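Lumenta Reporting Tools User Group
Minutes of the spring meeting
March 31, 2022

Chair: Alistair Kinnear (Gorholm)
Minutes: Fraser Galbraith (Walholm)
Also represented: Jernmont, plus members on the call

1. Opening and previous minutes

Alistair opened the meeting and welcomed everyone, with a special hello to the new people from Jernmont, who joined the group after the February call. It was great to have fresh faces (and a lot of very good questions!). The minutes of the February call were approved with one correction: the word "quarterly" under item 4 should read "monthly."

2. Lumenta 17 upgrade

Walholm has now moved its whole finance team to Lumenta 17, and Fraser gave a tour of what changed. The big news is the new mapping screen. Accounts can be dragged straight onto report lines, and the old export-edit-import routine is gone for good. Fraser showed a live mapping of the travel and training accounts and the group asked to see it a second time, so he did it again, a bit slower.

The upgrade check flagged 583 mappings that pointed to closed accounts. Most had been sitting there for years. Fraser's advice is to run the check before the upgrade, while the old screen is still available, and to save the result as a spreadsheet. The check can be found under Tools, then Maintenance, and it needs an administrator login.

Jernmont asked whether custom footnotes survive the move. They do, including the numbering, but bold text inside a footnote is lost and has to be set again. Alistair will add this to the shared tips page.

Gorholm plans to upgrade after its year-end close. Alistair is really looking forward to it and will report back.

3. Validation rules library

This was the item most people came for, and it did not disappoint! The shared library now holds 2,405 rules, every one of them written by members. The latest batch from Jernmont covers intercompany balances and catches the case where two subsidiaries book the same loan in different currencies. Gorholm ran it against last year's figures and found a mismatch that had slipped past two rounds of manual review. Lovely work.

Discussion on naming. Rule names have drifted, with some starting with the report area and others with the name of whoever wrote them. Agreed: report area first, then a short description, no personal names. Old rules will be renamed in batches and the old names kept as search terms so that saved rule sets do not break.

There was a longer discussion on severity levels. Walholm would like a third level between "warning" and "error" for items that need a sign-off but should not stop the filing. Jernmont was in favor, Gorholm a little wary of adding more clicks for reviewers. Agreed to try it on the cash flow rules only and look at it again at the next meeting.

4. Rounding

Short item. Totals in the segment note can be off by one when figures are shown in thousands. Fraser has a workaround using a hidden balancing line and will write it up with screenshots. The group will also send a joint request to the support desk asking for a proper setting.

5. Training evening

The hands-on evening in Walholm was a joy. All 30 places were taken, and several people stayed on long after the last exercise to compare their report templates. The favorite by far was the "broken balance sheet" exercise, where pairs race to find the planted errors using the rules library alone. Alistair has agreed to host the next one in Gorholm and would love ideas for new exercises, the sneakier the better.
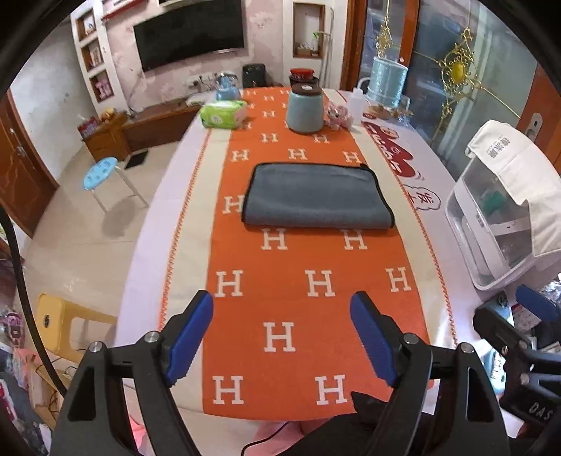 Table with the orange runner and a folded gray towel.

Exercise files from the evening are in the shared folder under Training. Please copy them before making changes.

6. Actions

Alistair: footnote tip on the shared page; room for the Gorholm evening.
Fraser: rounding write-up; draft of the joint support request.
Jernmont: first batch of renamed rules, starting with intercompany.
Walholm: trial of the third severity level on the cash flow rules.
All: exercise ideas to Alistair.

7. Any other business

Jernmont offered to demo its board report template next time, and the offer was accepted on the spot. Date of the next meeting to be sent by email.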